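# Todano Brewing brings back its smoked wheat beer
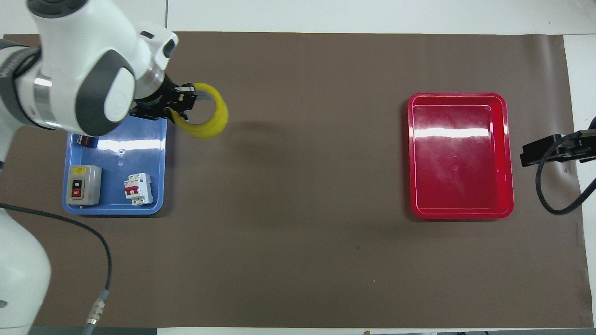 GRERACH – Todano Brewing has announced that its smoked wheat beer, Magsi, will return to the taproom on 30th March. The beer was made only one time before, as a small batch for the October harvest evening, and it was finished before the weekend was over. Since then the brewery has received many requests to make it again, and this year it decided to do it in a larger quantity.

Magsi is a pale wheat beer with a light body and a gentle smoke in the background. Half of the wheat is smoked over beech wood by the malt house Gorkix, which works in the same valley and has supplied the brewery from its first year. The other half is left plain, so the smoke does not cover the bread and lemon flavors that come from the grain and the yeast. The strength is the same as in the first batch, and it is a beer that can be drunk with food without becoming heavy.

"The first time, I was afraid that people would say it tastes like ham," said Gervasio Carrasco, head brewer at Todano. "Some of them did say it, but they said it while they ordered the second glass. So I understood that the idea was good and that I should only make the smoke a little softer."

To make it softer, the brewery changed two things in the recipe. The smoked wheat now rests for 11 days in open sacks before it is milled, and during this time the sharpest part of the smell goes away. The mash is also kept at a slightly lower temperature than before, so the beer finishes more dry. The hops are the same as in the first version, with one small addition at the start of the boil and one at the end.

The new batch gave 2517 liters. Of these, 2413 liters were packaged in kegs and bottles, and the rest was lost in the tank with the yeast or was used for tasting during the conditioning. Mr. Carrasco said that this is a normal loss for a wheat beer, because it is not filtered and there is always a thick layer at the bottom.

The bottles hold half a liter and are sold one by one or in a box. There is a limit of 2 boxes for each customer during the first week. After that, if there are still bottles, the limit will be removed. The brewery does not take reservations by telephone, but customers who have a mug club card can ask at the bar to keep one box for them until closing time of the same day.

The label was drawn again for this edition. It keeps the dark orange color of the first one, but the name is now larger, and the text on the back gives the list of malts and the suggested serving temperature. The brewery recommends to drink the beer cool but not ice cold, and to turn the bottle softly before pouring the last third, so that the yeast also goes into the glass. The people who prefer a clearer beer can leave it in the bottle.

In the taproom, the kitchen will serve three dishes that were prepared with Magsi in mind: a potato soup with leeks, grilled river trout with mustard, and a soft cheese that is washed with the beer while it matures. The cheese will be available only in the first days, as the dairy could prepare only a few wheels in time. The soup is made without meat, and the kitchen can serve it without cream if the guest asks for it.

Outside the taproom, Magsi will be on draft in several bars in Grerach and will be sold in the shop of Gorkix, next to the malt house. Visitors of the shop can also smell and taste the smoked wheat before and after the rest in the sacks, and home brewers can buy it in small bags. Deliveries to bars outside the town are not planned for this batch.

Mr. Carrasco also spoke shortly about the next months. A small part of the batch has been put in two old cider barrels, and it will stay there at least until the fall. He does not want to promise anything about it yet. "With barrels you must wait, and then taste, and then wait again," he said. "If it is good, we will pour it in October. If it is not good, we will have a lot of vinegar for the kitchen."

The taproom opens at noon on the day of the release. Parking in front of the brewery is limited, and guests who come by bicycle can use the yard behind the building, where the gate will be open until the evening.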